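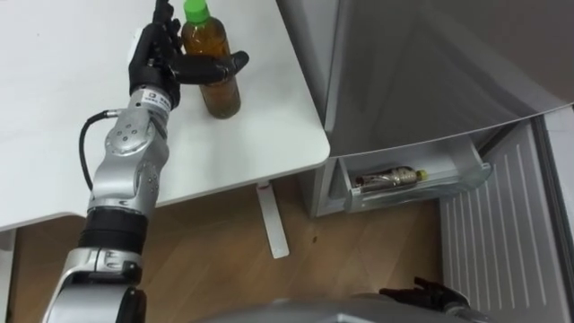 ## 3. Household Survey and Return Behavior

### 3.1 Study area

The survey was carried out in two districts served by the Rarkik regional deposit program: Ivgate, a dense residential district with several supermarkets, and Vaughan, a lower-density area where most households shop by car. Both districts pay the same deposit on plastic and aluminum containers and have done so since the program began. Glass was excluded because collection in Vaughan is handled under a separate contract.

### 3.2 Sampling and response

Paper questionnaires were mailed to 300 addresses drawn from the municipal water billing register. Households in buildings with a shared meter are therefore underrepresented, and the estimates for Ivgate should be read with this in mind. A reminder card was sent in July to addresses that had not replied. The final response rate was 69 percent, with a slightly higher share in Vaughan.

Respondents were asked where they stored empty containers, how often they returned them, and what they did with containers they did not return. Weekly purchases were recorded by the respondent in a short diary running from Friday to the following Thursday. Diaries with more than one blank day were dropped from the purchase analysis but kept for the questions on storage.

### 3.3 Distance and storage

Distance to the nearest return point had a weaker effect than earlier work on the Plilau pilot would suggest. Among households in Ivgate, most of which live within walking distance of a store, the main reason given for not returning containers was lack of storage space in the kitchen. In Vaughan the most common answer was that the return machine had been full or out of service on the last visit.

**Figure 3.** Plastic beverage bottle, the container type covered by the diary.

Of the respondents who reported throwing containers in the household trash, 60 percent said they did so only when away from home. This group would be missed by a measure based on household waste alone. We return to the point in Section 5, where the diary totals are compared with the redemption records kept by the program office.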